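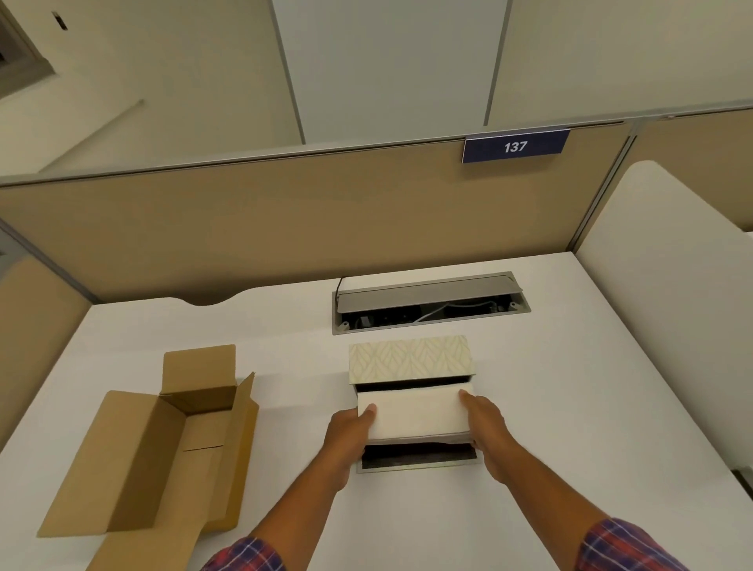

Sticky header covers my anchor links after changing theme

Posted by Osia

Hello all! I run a small site for our walking club and last month I swapped our old theme for a shiny new one called Jadov. I love nearly everything about it (the menus finally work on my mum's phone!) but there's one thing driving me up the wall. The header now stays stuck to the top of the page as you scroll, and whenever somebody clicks a link in my contents list, the page jumps to the right place but the heading is hidden underneath the header. You have to scroll up a bit every time to see where you've landed.

I've tried putting empty paragraphs above the headings, which sort of works but leaves horrible gaps all the way down. The header is 70 pixels tall if that helps. There's a box in the theme settings for custom CSS and I'm happy to paste things in, but please be gentle, I'm not a developer. I've cleared the cache 2 or 3 times already.

Posted by Prurkero

Had this with a different theme. I just turned the sticky header off, there's normally a tick box under Layout or Header. Problem gone. Can't stand them anyway, they eat half the screen on a laptop.

Posted by Helge Hellström

You can keep the header, and you don't need the empty paragraphs either, so take those out first or you'll end up with a double gap. Then paste this into your custom CSS box:

html { scroll-padding-top: 90px; }

That tells the browser to stop a little short when it jumps to a link. I've put 90 and left a bit of breathing space under the header – try 80 if it looks too much. Save, clear the site cache, then do a hard refresh in your own browser as well (Ctrl and F5 on Windows). I've been caught out by that one more often than I'd like to admit.

If your header shrinks on phones you can set a smaller number for narrow screens:

@media (max-width: 600px) { html { scroll-padding-top: 60px; } }

One more thing, check it both logged in and logged out. If you have an admin toolbar across the top when you're logged in, it adds its own height and the headings may still tuck under for you while your visitors see them fine. I spent a whole evening chasing that on a site of mine!

Posted by Osia

Helge, that did it, thank you so much! 90 was a touch big so I've gone with 80. Still need to look at it on the tablet. Prurkero, I did find the tick box in the end but I'm keeping my header – sorry!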